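The coast path between Flundon and Bimdale reopened to walkers in August. The route climbs steadily from the harbour and reaches 107 metres at Odoi Head, where the sea lies on both sides and the wind is seldom still. 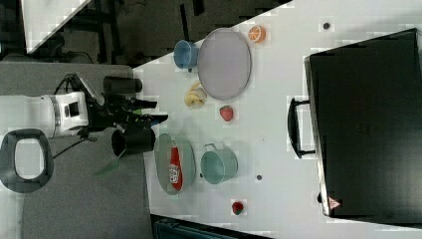
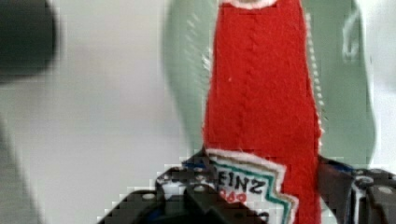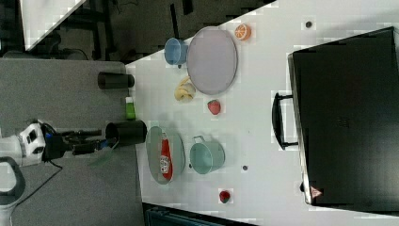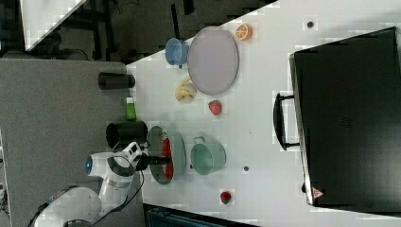

The white table, with the red felt bottle in the second picture.

Visitors are advised to allow four hours for the full distance – longer if the tide permits a descent to Lenik beach. Dogs should be kept on leads near the nesting ledges.

Arwel Parri
2023-08-14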